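Chapter 7
Wooden Surfaces and Their Grain

By the end of this chapter, students should be able to recognise the main grain figures, describe a surface in writing and record its condition before any finish is applied.

Grain is the pattern left on a cut surface by the growth of the tree. Where a board is cut close to the middle of the log, the lines tend to run straight and close together. Where it is cut further out, the rings are met at a shallow angle and form pointed arches or long ovals, known in the trade as cathedral figure. Both may occur on one surface.
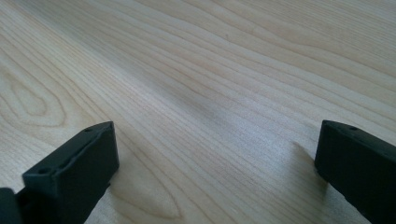

Department of Furniture and Interior Studies, Nelance College
First issued September; revised January 2021

A pale surface should be studied with particular care. Fine tan lines may run diagonally in one area and lie almost level in another, with an oval or arched figure between them. The colour may also seem greyer in one part than in the next. Students should move the lamp before recording such a difference as a stain.

Grain alone does not show whether a surface is solid timber or veneer. The edge must be examined as well.

7.1 The written record

The Pasevside collection holds 2,535 sample panels, each with a record of no more than 200 words. The record states the general colour, the direction of the grain, any figure present and the feel of the surface. Marks and scratches are entered separately on Form 2.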